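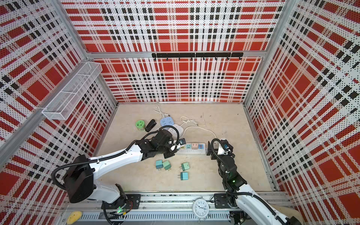

Flakholm Student Residence: Desk and Cable Order Project
Progress report to the Dhillon Fund
Submitted by Graziella Sanna, Project Coordinator
August 25, 2022

1. Purpose of the grant

The Fund awarded the residence support to improve the way small electrical items are stored and used at student desks. An inspection in March found power strips hidden under papers, chargers left in hallways, and cords run across walking areas. The grant pays for storage fittings, replacement power strips, and a short printed guide for each room.

2. Work completed in this period

Desk fittings have been installed in 346 rooms. Each desk now has a hook rail on the back wall for cords and a wire basket on the side wall for chargers and adapters. Aldo Gentile supervised the installation and signed off each floor before residents were given access.

Karkier delivered the fittings in two shipments. The second was short by 40 hook rails, which were supplied the following week at no added cost.

Work on the printed guide has started. It deals with one desk and the items most often found on it: a power strip, several chargers, plug adapters, loose cords, and a cable winder. Residents are asked to clear the cords first, then bring the chargers together on the strip, and last to put away whatever is not in use.

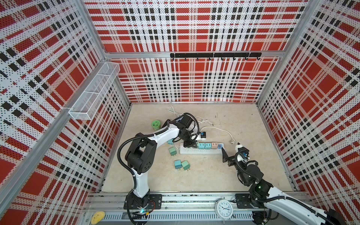
Four chargers in a row on the power strip, with others lying loose at the left.

3. Observations

The hook rail has been well received. The basket is used less than expected. Residents told us that they prefer to leave chargers plugged in, and several did not know what the basket was for. The guide will therefore give it a full page.

Chargers of similar color are easily confused in shared rooms. We propose to add name labels to the welcome packet. The cost can be met from the existing printing budget.

4. Remaining work

There are 420 rooms in the residence. The rooms not yet fitted are in the north wing, where repainting has delayed access. Mr. Gentile expects to begin there once the painters have released the upper floor. The fittings for these rooms are in storage on site.

The text of the guide is with the housing office for review. Printing will follow approval.

5. Budget

Spending is within the approved amount. No transfer between budget lines is requested apart from the labels described in section 3. Copies of the Karkier invoices and the signed floor sheets are attached.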